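Sweatshirt

A sweatshirt is a long-sleeved pullover top made from thick knitted cotton or a cotton blend. It is worn for sport, for warmth and as everyday casual clothing. In British English the word "jumper" is sometimes used for the same garment, although that term more often means a knitted woollen top.

History

Early sweatshirts were made in the 1920s as a softer replacement for the wool tops worn by American football players, which itched and shrank in the wash. Printed lettering followed, and universities began to sell tops carrying their names. The hooded form was first worn by outdoor and cold-store workers.

Fabric

Most sweatshirts use a loopback or a brushed knit. Loopback fabric has small uncut loops on the inner side and suits mild weather. In brushed fabric the loops are raised into a soft nap, which traps more air. Polyester is often added to reduce shrinkage and shorten drying time. Ribbing at the cuffs, hem and neck usually contains 2 to 5 per cent elastane.

Some older styles have a V-shaped insert below the collar. It was first a working part that helped the neck keep its shape, and is now mostly decorative.

Decoration

Designs are added by screen printing, embroidery or heat transfer. Small logos are common on plain dark tops, while larger prints tend to cover the chest or back.

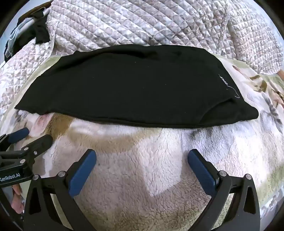

Care

Printed sweatshirts are normally turned inside out before washing. Dark cotton shows lint easily and is best kept apart from towels. Fleece-backed tops may pill with wear.

See also

Hoodie
Jersey (fabric)
Tracksuit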